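8 September 2022

I've been meaning to write about secondhand shopping for ages, and then last weekend I finally made it over to the Lulari flea market, which my neighbor Ezequiel Trujillo has been telling me about since July. He was right, it's huge! I went in with 20 dollars and a firm plan to buy one lamp. I came home with two soup bowls, a bag of buttons (so many buttons) and no lamp at all.

What I love most is things that have already been used hard. A few scratches and I relax, and I don't have to be the one who makes the first mark. 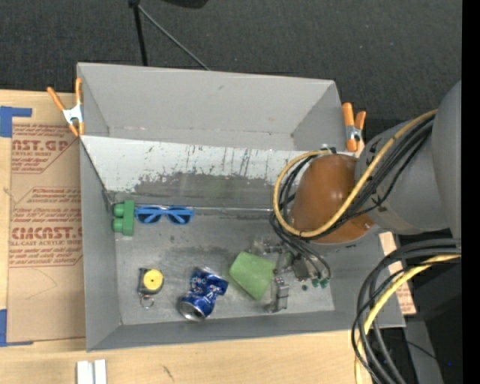
*Scuffed gray bin, orange-handled clamps*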